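Birkdale opens food scrap drop-off, hands out lidded countertop bins

Birkdale residents can now drop off kitchen scraps at the Hudec Street recycling yard, and households that sign up will get a small lidded bin to keep on the counter between trips.

The town began taking registrations in April and had almost 700 households on the list by the end of the month. The program has enough bins for 3000 homes. After those are gone, residents can still use the drop-off but will need to supply their own container.

Registration is free and open to anyone with a Birkdale address, including renters. Bins can be picked up at the front desk of the town offices until 4:30 in the afternoon. Bring something with your address on it - a utility bill or a lease is fine.

The town is asking people to line their bins and tie the liner shut before bringing it in. Liners must be the kind marked compostable. Ordinary grocery bags and kitchen trash bags will be pulled out at the yard, and the scraps inside them will go to the landfill.

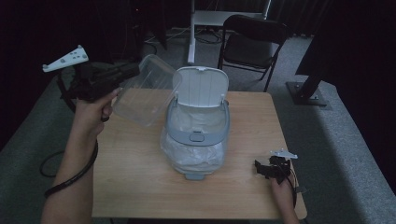 A countertop bin with its lid up and a liner bag in place. The button is on the front rim.

Fruit and vegetable peels, coffee grounds, paper filters, tea leaves, bread, rice, pasta and eggshells are all accepted. Meat, bones and dairy are accepted too, but the town suggests keeping them in the freezer until drop-off day in warm weather. Cooking oil, pet waste, diapers, produce stickers and anything plastic should stay out. So should clear plastic food boxes, which have been turning up with the leftovers still inside. Those need to be emptied first and put in with regular recycling if they carry a 2 on the bottom, or in the trash if they don't.

The green drop-off carts stand just inside the yard gate, to the left of the cardboard compactor. They are unlocked when the yard opens at 7 in the morning and locked again at dusk. Residents who register will also get a code, 2137, for the side gate, so they can reach the carts on days when the main gate is closed.

Scraps are hauled to the composting site at Skultorthorpe, where they are mixed with leaves and wood chips. Finished compost will be offered back to residents next spring, with a limit on how much each household can take. The town has not set the limit yet.

The neighboring town of Wernirov started a similar drop-off last year and has since added a second location near its library. Birkdale has no plans for a second site at this point, but the public works department said it would look at the numbers in the fall. Curbside pickup was also considered and set aside over the cost of an extra truck.

People who already have a bin and need a replacement lid should call the public works office. Bins that are no longer wanted can be rinsed out and returned to the front desk - they will be given to the next household on the list.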